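Weltden Neighbours Help Board
Home and Family > Children > Toys and Play

How do I clean a big lot of second-hand play food without ruining it?

Posted by Soriano
Sunday, July 16, 2023

I bought a job lot of play kitchen things from a nursery that was closing down. The listing said 288 pieces and I paid more than I meant to, but it came with two storage crates and the seller carried them to the car. It is mostly hard plastic fruit and vegetables, with cups, plates, a few bottles and some pieces that are held together with hook and loop patches so that children can "cut" them. There is also a bag of wooden bread and cheese and a handful of felt things — fried eggs, lettuce, that sort of thing.

Most of it is sound but it has a tacky feel, as if it has been wiped for years with something that was never rinsed off. A few of the hollow pieces rattle and one of them smells of pond. I have a dishwasher, a bath and a utility sink. I don't want to use bleach unless I have to as my youngest still puts things in her mouth.

What I would like to know is:

Can the hard plastic go in the dishwasher, and at what temperature?
What do I do about the hollow ones?
Is there any point trying to save the wooden pieces, which have gone grey at the edges?

I would also be glad of any ideas for storing it afterwards. Two crates of mixed food is no use to a child who wants one egg.

Tags: toys, cleaning, second-hand, play kitchen
1669 views, 3 answers

Pliltine
Member since May

Just put it all in the dishwasher. I did ours on the hot cycle and most of it was fine. One banana went a funny shape.

Dronska
Regular contributor

I ran the toy library at our village hall for seven years, so I have washed a great deal of this stuff. Please don't put everything in together. Sort it first and it will take you an afternoon.

Sorting

Make four piles on a table or an old sheet: solid plastic, hollow plastic, wood and fabric, and anything with a battery in it. Take the batteries out straight away and look at the contacts. If there is white or green crust in the compartment, keep it away from the children until you have dealt with it, or throw it out. Look for splits and sharp seams while you sort. Anything small enough to fit in a child's mouth whole should go in a separate tub, and with a youngest who is still chewing things I would put that tub on a high shelf for a year or two.

Solid plastic

The tacky feel is usually old cleaning spray or plastic that is starting to break down. Wash a few pieces and see which you have. If they come up clean and dry to the touch, it was spray. If they are still sticky the next day, the plastic itself is going and those pieces are for the bin.

The dishwasher is all right for solid pieces with no printing or paper labels. Top rack only, in a net laundry bag with the top tied, on the coolest wash you have and with the drying stage turned off. I would not go to 60 degrees with anything you don't know the make of. Thin cups and plates warp well before the thick fruit does. Use less detergent than you would for dishes and run a rinse afterwards.

For printed or labelled pieces use a washing-up bowl, warm water and a squirt of washing-up liquid. Don't soak paper labels. Wipe round them with a cloth that has been wrung out hard. An old toothbrush gets into the leaves on strawberries and the ridges on orange slices, where most of the dirt sits.

Hollow plastic

These are the ones that need care. Squeeze each one under water and watch for bubbles. If it bubbles, it has a hole or an open seam and water has been getting in. Black flecks coming out mean mould, and I don't keep those, whatever they cost. The one that smells of pond should go. If a piece has no hole it only needs its outside washing. Don't put either sort in the dishwasher.

Pieces with hook and loop patches

Pull the fluff out of the hook side with a needle or a fine comb before you wash them, as it sets hard once wet. Stand the pieces patch side up to dry. If a patch is coming away, peel it off completely and fix a new one. A loose patch is a choking risk.

Drying and laying out

Give it a full day, on towels, turned over once. Cups and bowls go upside down first and then the right way up. When it is all dry, spread it out on something pale so that stains and odd halves show, and do your matching up then. A white table is ideal.

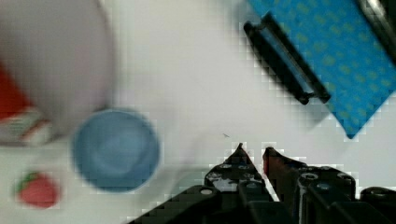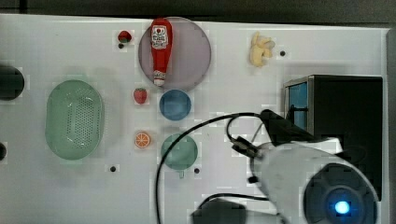
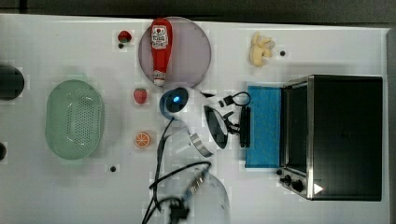 Play food and kitchen bits on a white tabletop.

Wood and fabric

Never soak wooden food. Wipe it with a damp cloth and a little washing-up liquid, wipe again with plain water and stand it on end somewhere airy. Grey edges are normally just where the paint has worn and the bare wood has picked up dirt. A light rub with fine sandpaper takes most of it off. Wipe the dust away and leave it bare, or use an oil that is sold as safe for toys. If the paint is flaking and you have no idea how old the piece is, don't sand it and don't keep it.

Felt can go through a cool hand wash if it is stitched. If it is glued, surface clean only. Roll it in a towel to get the water out, don't wring it, and dry it flat or your fried eggs will curl.

Storage

Shallow trays work much better than deep crates. I used one for fruit and veg, one for bread and eggs, one for crockery, and one for bottles and tins. Put a picture on the front of each if the children aren't reading yet. You don't need the whole lot out at once. Leave a third of it in the cupboard and swap it over when they get bored.

Soriano
Original poster

Thank you, that is very clear. The pond one was an aubergine and it has gone in the bin. I have done the bubble test on the rest of the hollow ones and lost nine more, mostly tomatoes and one pear.

The tackiness was old spray after all, apart from a set of yellow cups that are still sticky this morning. The wooden cheese has come up well. I did put one net bag through the dishwasher on the cool wash and nothing changed shape — the tying of the bag matters though, as mine came undone and I found a mushroom in the filter.

Does anyone know whether the hook and loop patches can be bought already cut into small circles, or do you just cut them from a strip?

Dronska

You can get them as dots on a roll. Measure the old patch before you order, and check that you are getting both halves, as some rolls are hooks only.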